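Chapter 4
Paying Yourself First When the Paycheck Jumps Around

I got my first freelance check in a February, and I spent it in nine days. I remember the amount because I had taped the stub to my refrigerator: $980, from a catalog company called Prolley that needed somebody to write little paragraphs about garden hoses. It was the most money I had ever been handed at one time. I bought a coat, I paid back my sister, I took four people out for noodles, and then the next check didn't come until April.

If you've been working through this book in order, you've met the budget in Chapter 2 and the emergency fund in Chapter 3, and you may have noticed that both chapters quietly assumed you get the same amount of money on the same day every two weeks. Lots of you don't! Students who wait tables, drive for a delivery service, fix computers for the neighbors, mow lawns or sing at weddings have told me so at the end of every single semester. So this chapter is for you, and the people with steady paychecks should read it too (you may not always have one).

What this chapter covers

By the time you finish you should be able to work out your baseline month, set up a holding account, decide on a savings percentage you can live with, and know when to raise it. We'll also take a first look at putting money aside for taxes, though the full treatment waits until Chapter 9.

Words to know

Baseline month: the smallest amount of money that gets you through a month with the rent paid and food in the house.
Holding account: a plain savings account where all your income lands before you touch any of it.
Self-paycheck: the fixed amount you move from the holding account to your checking account on a set date.
Skim: the percentage of each payment that goes to long-term savings before anything else happens.

The story of two months

Let me make up a household budget so we have some numbers to push around. Suppose you repair and set up computers on your own, and your main customer is a small accounting office named Gusetti. In one month Gusetti replaces most of its desktops and you bring in $4,100. The next month all they need is a printer unjammed, and you bring in $1,300. Your baseline month is $2,100.

Most people in that spot live like a $4,100 person for a month and then like a $1,300 person for a month, with a credit card filling the hole in between. I did it for years. The trouble is that the good month never feels like a good month while you're in it - it feels like things are finally normal. You sign up for the gym. You say yes to the trip. Then the slow month shows up and now it has a gym membership in it.

Now try it the other way. Both payments go into the holding account, $5,400 in all. You skim 10 percent off each one as it arrives, so $410 and then $130, and that goes to long-term savings. You have $4,860 left for two months. Pay yourself the $2,100 baseline twice and you still have $660 sitting in the holding account, waiting for the next slow stretch. (We're leaving taxes out for the moment. Please don't leave them out at home.)

Same work, same customer, same money. And you put away $540 in savings during a pair of months when you might have sworn there was nothing to spare.

Why a percentage and not a dollar amount

Students ask me this one a lot. With a steady paycheck a dollar amount works fine, and it's easier to remember. But if you promise yourself $300 every month and a $1,300 month comes along, you'll skip it, and once you've skipped it twice you've stopped. A percentage shrinks when you shrink. I started at 5 percent myself and stayed there a long time before I nudged it up.

What about the emergency fund from Chapter 3? Keep it separate. The holding account is for income going up and down, and the emergency fund is for the broken tooth. I once had them in the same account and could never tell which one I was spending - so I spent both.

Before you read on

Get out your last six months of bank statements, or as many as you have. Write down every deposit that came from work, with the date next to it. Then circle the highest month and the lowest month. Bring the page to class or keep it beside you, and use pencil, since we'll be changing some of it in Section 4.2. If you're paid in cash and didn't keep track, make your best guess and start a little notebook today.

One last thing before we get going. If your lowest month is a zero, circle it anyway. Mine was.

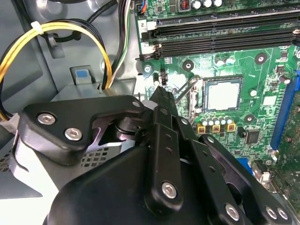
4.1 Finding Your Baseline Month

Start with the bills that come whether you work or not: rent, phone, insurance, the minimum payment on any loan. Add groceries next, using what you really spent and leaving out restaurants for now. We'll put them back in Section 4.3, I promise.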